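Rimix Three-Finger Hand, Retail and Light Handling
Sold by Brilance | In stock | Lead time 25 days
Part of: Grippers and Hands > Multi-finger > Rimix

Overview | What's in the box | Budgeting | Planning your bench | Delivery | Buyer notes

Overview

The Rimix is a three-finger hand for people who need to pick up soft, awkward, vaguely round things and have run out of patience with suction cups. It mounts on most mid-size arms, takes its power through the wrist, and will not do your laundry. We get asked that more than we get asked about payload.

If everything you handle is a box, please buy a two-jaw gripper. We sell those as well, they cost a good deal less, and you'll be done reading in time for lunch. The Rimix earns its price on hats, pouches, bags, plush toys and anything else that changes shape when you touch it.

What's in the box

One hand, left or right (tell us which when you order, and then check that you told us which)
Wrist adapter plate and screws
25 spare fingertip pads
Power and signal cable
Two hex keys, one of which you will lose
Printed setup guide

The arm is sold separately. So is the table. Every quarter somebody orders a hand, unpacks it, and writes to ask where the rest of the robot is.

Budgeting

The hand itself is the number everyone puts in the spreadsheet. Han-gyeol Ki on our quotes desk keeps a list of the numbers they leave out, and has kindly allowed us to publish it.

Arm. If you already own one, find out its wrist pattern before you call. "Round, with holes" does not narrow it down.

Fingertips. The pads are a wear part. Plan on a fresh set every 500 hours of contact time, sooner if your product has zippers. A refill pack holds 25.

Fixtures. You need something to hold the item still while the hand makes up its mind. Buyers routinely budget nothing for this and then spend a week of an engineer's salary making it out of whatever is in the room.

Setup time. Allow 2 days for a first task with one kind of item. Allow more if the person doing the setup is also the person who answers the phone.

Training. One seat on the Pillai online course comes with the hand. A second seat costs extra, and you want the second seat, because the first person will go on vacation.

Planning your bench

Start with a surface that has a bit of grip to it. Short-pile carpet is fine and cheap, and it is kinder to dropped items than bare metal. Leave open space on the approach side. The back casing is bulkier than it looks on the drawing, and it needs room behind the fingers as the hand comes in.

For headwear, put each cap on a rounded form and approach it from the side, with one finger over the crown, one on the front panel above the brim, and the thumb coming in underneath. Packing around the base of the form can be very humble. A couple of crumpled plastic bags will do for a trial, and they leave the fixture budget intact for something you're prepared to show a customer.
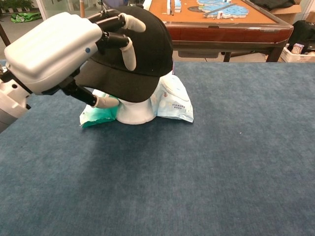 Choosing a size

Standard. Fits adult caps, small bags, soft pouches and most things you'd find on a store shelf at eye level. This is the one to buy if you're unsure.

Wide. Longer finger segments for bulkier goods. It is slower, and it needs more clearance on both sides.

There is no small. We have been promised a small. Please do not write to Jin-sol Ok about the small.

Delivery and returns

Hands ship in a foam-lined case. Keep the case. Returns are accepted within 25 days of delivery if the hand comes back in it, and the version with the hand rolled up in a moving blanket is no longer accepted, for reasons known to one customer in particular.

Repairs go through the Plokis service center. Turnaround is best in March, for some reason, and worst right before trade show season.

Buyer notes

"Does what the sheet says. The sheet could say it in fewer pages." Kyung-hwa Noh

"Bought one for a cap line. Would have saved money if we'd ordered the fingertip refills at the same time and paid shipping once." Min-kyu Wi

Request a quote

Send us your arm model, the item you want to handle, and which hand you need. If you can mail us a sample of the item, do. We send samples back on request, except for snacks.

Prices and lead time checked 5 Jan 2019.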